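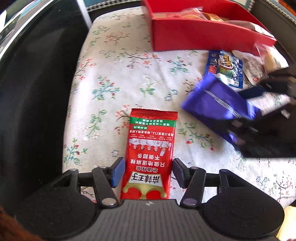 Unit Prices Should Be Set by Law, Not by the Shelf Label

Thandeka Jacobs
26 January 2019

A unit price is the cost of a product divided by its net quantity, printed on the shelf tag in smaller type than the total. It lets a shopper compare two package sizes without a calculator. In most of the stores I visited for this column, it fails at that job.

The usual defect is a mixed denominator. At the Keskinen market near my office, one brand of ground coffee is priced per ounce and the brand next to it per pound. Both tags are correct. A shopper who wants to compare them has to multiply by 16 while standing in the aisle, and very few will.

I recorded 1297 shelf tags over several weeks. Of these, 858 showed a unit price in the same measure as the neighboring product of the same type. The rest used a different measure, gave a price "per each" for goods sold by weight, or left the field blank. Snacks and paper goods were the worst categories. Paper towels alone appeared per sheet, per roll, per square foot and per 50 square feet.

Retailers object that the data comes from suppliers. Pieter Leemans, who managed pricing systems for the Stalleck chain until last April, told me the measure is a single field in the item record and is often filled in by whoever sends the file first. "You could fix it with a lookup table," he said. "It would take a week, and then someone has to own the table." The second part is the real obstacle. No department loses money when the field is wrong.

Voluntary guidance has not solved this. It recommends consistent units within a category but leaves the category undefined, so tortilla chips and corn chips can be treated as unrelated goods.

A workable rule would be short. Fix one unit per category in a public schedule. Require the unit price in type at least half the height of the total. Apply both to sale tags — where the unit price is most often missing — and to online listings. Small shops could be exempt below a set floor area.

The rule would not lower any price. It would let people read the ones already posted.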